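How to Set a Plain Table Without Losing an Afternoon to It

Start by clearing the table. All of it. The mail, the candle that came as a gift, the bowl that holds keys and one battery of uncertain charge. If you set a place around the clutter you'll end up eating with your elbows pinned to your ribs, which is fine on an airplane and sad at home.

Wipe the surface with a damp cloth, then a dry one. Crumbs love the underside of a plate rim, and you'll hear them grind every time you cut something.

Now put down the plate, and only the plate. I know the forks are calling. Everything else gets placed by where the plate is, so a fork that goes down first is just a guess with tines. For a seated meal, leave the near rim 2 inches from the table edge. For a shared plate of bread or cookies, go farther in, where people on both sides can reach it without standing up and leaning over somebody's water.

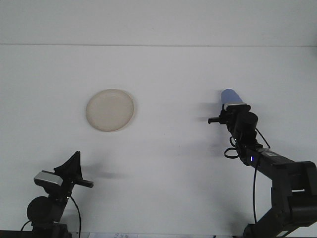 Can I put a pale plate on a white table, or will it look washed out?

A pale plate works fine on white as long as it's a shade or two warmer than the table, like cream or beige. If it still bothers you, put a colored napkin next to it and stop thinking about it.

Forks go on the left, knife on the right with the blade facing in, spoon outside the knife. Line up the bottoms of the handles – the tops will never agree, especially if your drawer is like mine, half Hasta and half whatever came with the apartment.

The glass goes above the knife. Cups with handles go to the right of the spoon, handle at four o'clock. If you're serving soup, the bowl sits on the plate and comes in full from the kitchen. Carry it slowly.

Last, sit down in one of the chairs and pretend to eat. Move whatever you bumped into. Then call people to dinner, and allow ten minutes for them to hear you.

Contact Etoton Home Pages | © Etoton, all rights reserved | Back to top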